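Maritime Business and Salvage Law
Handout 3: Towage contracts after a change of ownership

This handout supports the seminar on contract continuity in the towage sector. Students should read it together with the Brunton case file, and should bring both to the session.

1. Background to the case
Brunton operated harbour tugs under long-term agreements with terminal owners. In March its shares were bought by Constead, a ship management group. The tugs, crews and berths stayed in the same company, and only the shareholder changed.

2. The general position
A sale of shares does not of itself transfer a contract. The company that signed the agreement remains bound by it. A sale of assets is different: the benefit of a contract may often be assigned, but its obligations normally pass only with the consent of the other party. Students regularly confuse the two in written work.

3. Change of control clauses
Clause 29 of the Kollia terminal agreement allows the customer to terminate if control of the tug operator passes to a third party. Note the following points.
- Control is defined by voting rights and not by the make-up of the board.
- Notice must be given within 100 days of the change.
- Silence during that period is treated as consent.
The Zundow agreement has no such clause. The customer there must rely on the general law - a much weaker position.

4. Preparation
Draft a short advice to Kollia, stating whether notice given on day 112 would be effective. Refer to the wording of the clause before turning to any wider argument.

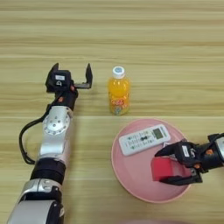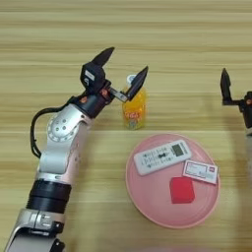

Comment received on the previous version of this handout: section 3 should also say whether the notice period runs from completion of the sale or from the day the customer learns of it, as the two dates may be weeks apart and the answer on day 112 depends on which is used.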